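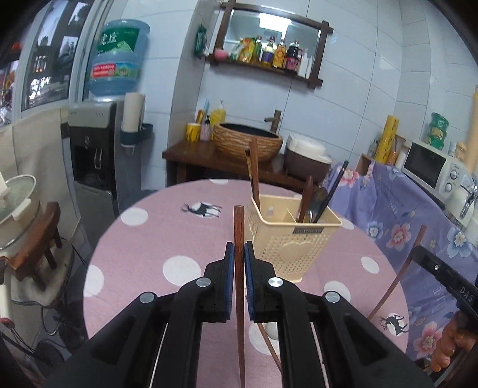 Week 6, Fri 10 October. Reading a trekking itinerary (K. Fujimoto)

Bring the Trerkasach route sheet and a pencil. You won't need the Dollier guidebook, which copies its walking times from the older Hosoda edition, mistakes included.

## 1. Stage times

The route sheet gives 102 km in 13 stages. Fine. The times beside each stage are another matter. Who walked them, with what load, in which direction? The sheet doesn't say. Treat a printed time as a claim and check it against the climb.

- Look at ascent first, distance second.
- "Easy day" usually means easy for the person who wrote it.
- Times almost never include lunch.

Stage 4 is listed at 17 km with "some climbing" – go and count the contour lines before you believe that.

## 2. Altitude and rest days

Operators like to sell short trips. Fonduvex lists the same route with no rest day at all and calls the schedule "proven". Proven on whom? Compare sleeping heights from night to night, and ignore the height of the pass until you've done so.

## 3. Season

The sheet says the high pass is "normally open" into December. I'd want to know which years that covers. Trip reports are better, though people who turned back tend not to write them up.

## For next week

Redo stages 4 to 7 with your own times. Show your working. If your total matches the printed one exactly, I'll assume you copied it.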